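Plidano Hand-Held Gripper – Set-Up Guide
Section 2. Planning and Budgeting Before You Order

Complete this section before submitting a purchase request. Prices are in US dollars and are valid for orders received by the end of July.

1. Decide how many stations will run at the same time. Each station requires one gripper and one table.

2. Enter the base cost. One Plidano gripper is 1404. The two-unit Irnum package is 2574.

3. Add finger pads as a separate line. Pads are wear parts and are not covered by the warranty. A replacement set is 211.
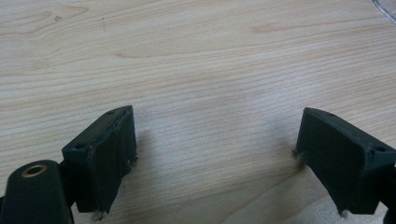
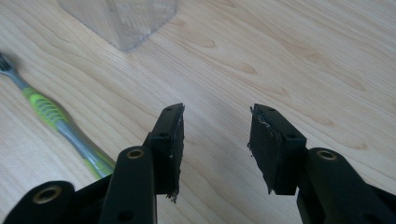 Fingers open over the tabletop

4. Allow for spare pads in the first year's budget, not the second. Sites that order pads only when needed should plan for delivery time from the Ikurdale warehouse.

5. Reserve 80 per gripper for screws and small hardware.

6. Confirm table space. The work surface must be level and firmly supported, with room for the operator to move freely on at least one side.

Note: Pads supplied by Farías fit the current finger blocks only. Check the part number on the order form – older blocks take a different screw.

Caution: Do not trim or glue a damaged pad to extend its use. Replace both pads of a pair together.

7. Send the completed form to your purchasing office and keep a copy with the equipment record. Continue to Section 3, Receiving and Unpacking.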